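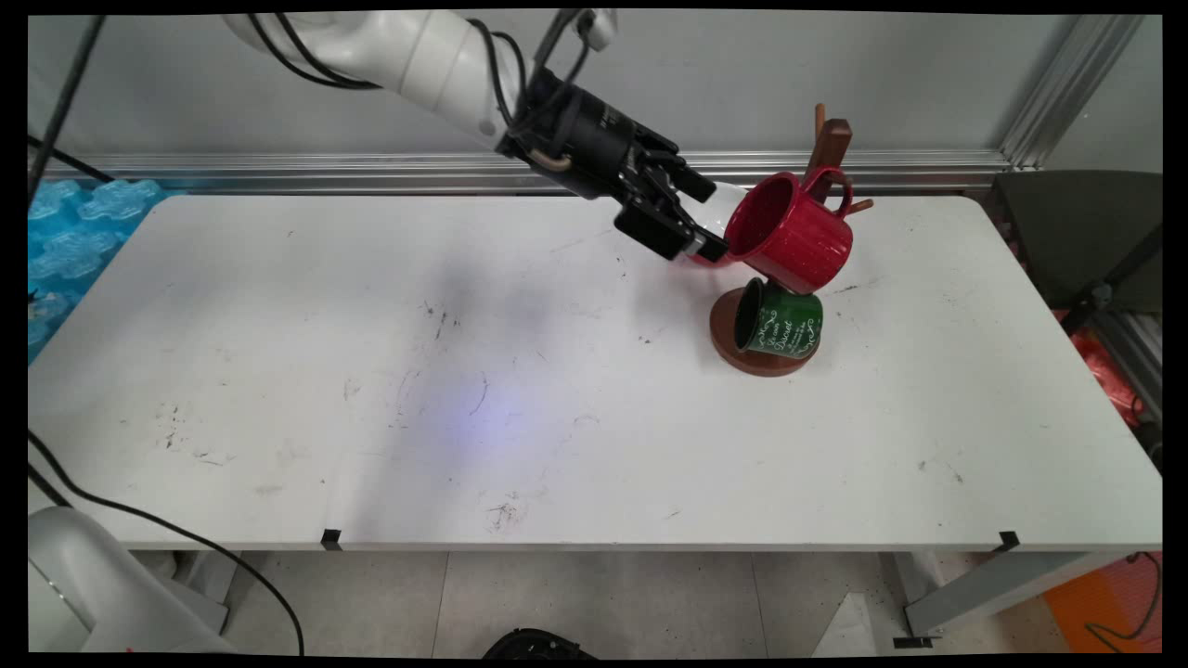
Famcombe Pottery Classes – Common Questions

Do I need any experience?
No. The beginners' course starts with pinch pots and moves on to mugs and bowls.

How long is a course?
It runs for 7 weeks, with a break in October. Classes are held at the Penden studio, up the stairs behind the bakery.

What does it cost?
The course is £87, including clay, glazes and two firings. Extra clay is charged by the bag.

What should I wear?
Old clothes and flat shoes. Aprons are provided. Long nails make throwing difficult.

When can I collect my pots?
Allow three weeks after the last class. We keep finished work for 100 days – after that it goes on the seconds shelf.

Can I put my mug in the dishwasher?
Yes, if it was glazed with one of our stoneware glazes. Gold lustre must be washed by hand.

Who do I contact about a missed class?
Leave a message for Gerd Sperling at the studio.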